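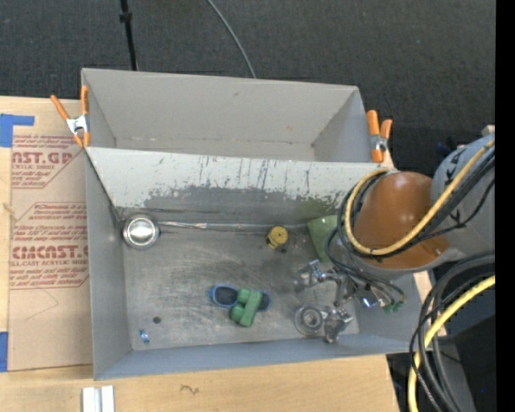
My turn at the remote came last, at 12, just before lunch, and I'd been itching for it all morning! The Tanance open day lets visitors drive one of the arms they're teaching to pick things out of a metal bin. I went straight for the sunglasses – big mistake, they're slippery to grab – and then tried for the tin. My host said the robot learns from every try, even the clumsy ones, and they'd saved 106 so far in March. The Rollar shuttle back leaves from the side gate, so don't wait out front like I did.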